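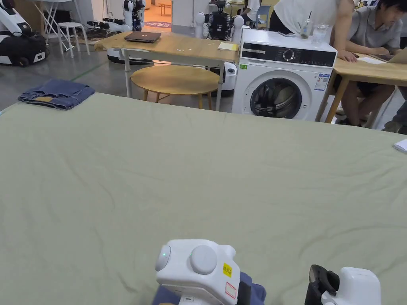
Figure 3. Denim folding with two hand-held grippers, head view. A folded pair of jeans lies at the upper left of the sheet.

4.2 Collecting the folding examples

All folding examples were gathered by people holding the grippers directly. We chose this over remote control of the arms after a pilot in October, when operators at the Dernside site needed far longer to fold a pair of jeans through the arms than with the grippers in their own hands. The policy takes the same inputs in either case: one head view, one view from each gripper, the jaw opening, and the gripper pose.

The full set holds 1478 episodes. An episode starts when both grippers are at rest on the work surface and ends when the folded garment has been released and both grippers are back at rest. Operators were asked to fold at a steady pace and to keep going after a missed grasp. We kept episodes with missed grasps as long as the garment ended up folded, and marked the second attempt with its own label. Earlier work on the Ogbonna towel set removed such episodes, and the policy trained on it tended to stall once a corner slipped.

Garments were swapped after every 50 episodes. Denim made up the largest share because it is stiff, holds a crease, and hides its own layers well enough to confuse the depth estimate. We did not iron or flatten anything before a run. Each garment was dropped from chest height onto the table and folded from wherever it landed, and a finished garment could stay on the table during the next episode. This last choice matters for training – a policy that has only seen one garment at a time will often reach for the finished pile.

The room was left as it was. Other groups worked at their desks while episodes were being recorded, and furniture was moved between sessions without any record being kept. We wanted the background to vary, and the head view takes in a good deal of it. The gripper views vary even more, as the wrist turns through wide angles during a fold.
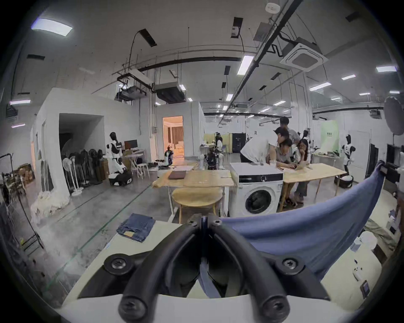 Figure 4. View from one gripper with blue cloth held between the fingers.

Jae-hoon Yang objected at the draft stage that an uncontrolled room makes it hard to tell whether a failed test run comes from the garment or from the background, and asked for a held-out group recorded against a plain curtain. We agree in part. A group of 300 episodes was set aside for testing and never used in training, but it was recorded in the same room as the rest. A curtain group is planned for the next release.

4.3 Checking and labeling

Each episode was checked twice. The first pass was automatic and looked for dropped frames, clock drift between the three views, and jaw readings that stayed flat through a grasp. The second pass was done by eye in the Plestatwood viewer, which plays the views side by side. Shobha Mathew and Valtteri Pelkonen labeled the start and end of each fold, working separately, and their labels matched to within half a second in 92 percent of episodes. Where they differed, the later end point was used.

The most common fault was a lost pose. When a gripper passed under a layer of cloth its view went dark, and the tracker sometimes came back several centimeters off. We first tried to fill these gaps by drawing a straight line between the last good pose and the next one. This worked for short gaps and gave poor results for long ones, so any episode with a gap over one second was recorded again with the same garment. The total given in Section 4.2 counts only the repeat in such cases.

Labels for the type of fold (half, third, sleeve-in) were added last. They are not used by the policy described in Section 5 – we include them for readers who want to train on one type of fold alone.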